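January 13, 2021
By the Fadstead renter

Second letter from Mellari came today. They will lend on the flat in Fadstead, but the rate is higher than the one they quoted in August, and it is fixed for only two years. After that it floats. The monthly payment comes to 2251, before insurance and the building fee.

I went through the figures again after supper. If we put down 19 percent we keep a small cushion in the savings account. If we put down more, the rate drops a little and the cushion is gone. Bugti, the other lender, wants 12 months of pay slips and a letter from my employer, and they take longer to answer. Their rate is better on paper - the fees bring it most of the way back up.

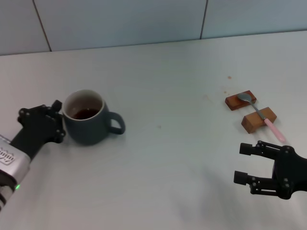 Why not wait until rates come down? The rent goes up again when the lease renews, and another year of it would eat most of what a lower rate could save us.

I called the sales office at Flerkeveo too, about the new block going up behind the station. The flats there are cheaper per foot, but the builder wants a deposit now and gives no firm date for the keys. I don't like paying rent and a loan at the same time. Crossed it off.

So it is Mellari or Bugti. I have asked Mellari to put the early repayment charge in writing, as the woman on the phone said one thing and the letter says another. Sent the pay slips to Bugti anyway - it costs nothing to ask. Need to find the old tax return before the weekend. I think it is in the blue folder.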